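Kitchen countertop

A kitchen countertop, also called a counter, worktop or benchtop, is a flat, raised work surface in a kitchen. It is usually fixed on top of base cabinets and is used for preparing food, holding small appliances and surrounding a sink or cooktop. Similar surfaces are found in bathrooms, laundry rooms and workshops.

History

Before fitted kitchens became common, most food preparation in homes took place on a freestanding table. Sinks stood on legs or brackets and had a small draining board at one side. Cupboards and dressers stood apart from each other along the walls, and their tops were often too high or too narrow to work on.

The continuous counter spread during the first half of the 20th century, when designers began to study how people moved while cooking. Base cabinets were made to a shared height and depth so that one surface could run across several of them. After World War II, plastic laminate made long counters affordable for ordinary households. Stone, which had been costly to cut and move, became more widespread in homes toward the end of the century as cutting machinery improved.

Materials

Wood counters are often made of narrow strips glued together, a form known as butcher block. The surface can be sanded and oiled again when it becomes scratched. Wood swells if water is left standing on it, and the area next to a sink tends to wear first.

Laminate counters have a thin decorative sheet bonded to a core of particleboard or similar material. They are light and cheap. Damage to the sheet is hard to repair, and water that reaches the core through a seam can cause it to swell.

Granite is hard and resists heat and scratches. Most granite is sealed to limit staining. Marble is softer and more porous, and acids such as lemon juice or vinegar leave dull spots known as etching. A sealer slows the absorption of liquids but does not prevent etching. Some owners choose a honed (matte) finish, on which such marks are harder to see.
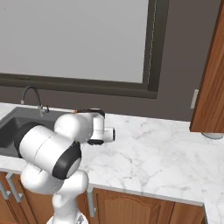

White marble countertop beside a dark gray sink basin, computer rendering.

Engineered stone consists of crushed mineral, commonly quartz, held together by resin. It needs no sealing, but the resin can be harmed by very hot pans. Cutting it dry releases fine silica dust, a serious hazard to the lungs, and several countries have placed limits on the work or on the product itself.

Other materials include stainless steel, concrete, ceramic tile, solid acrylic surfacing and soapstone. Stainless steel is standard in restaurant kitchens, where surfaces are cleaned many times a day.

Dimensions

In the United States a kitchen counter is normally 36 inches high and 25 inches deep, which leaves a small overhang in front of a 24-inch base cabinet. Lower sections are sometimes built for baking or for people who work while seated. An overhang meant for stools is commonly 12 inches deep – anything longer in stone may need brackets underneath.

Edges and sink openings

The front edge may be square, beveled, rounded or cut to a more complex profile. Rounded edges chip less easily. A drop-in sink has a rim that rests on the counter and hides the cut edge of the opening. An undermount sink is fixed from below, so the edge of the opening is exposed and has to be finished. For this reason undermount sinks are seldom used with ordinary laminate.

Installation

Base cabinets are leveled before the counter is set. For stone, an installer makes a template of the cabinets and walls, and the slab is cut in a workshop. Long runs are made from two or more pieces, with the seam filled with tinted epoxy or a similar adhesive. The joint with the wall is closed with flexible sealant, which allows for slight movement.

Care

Most counters can be washed with mild dish soap and warm water. Scouring powder scratches polished surfaces, and acidic cleaners should be kept off marble and limestone. Oil finishes on wood are renewed when the surface begins to look dry. Trivets are advised on laminate, solid surfacing and engineered stone – all three can be marked by a pan taken straight from the oven.

Related articles

Backsplash
Butcher block
Cabinetry
Engineered stone
Kitchen sink
Kitchen work triangle
Marble
Soapstone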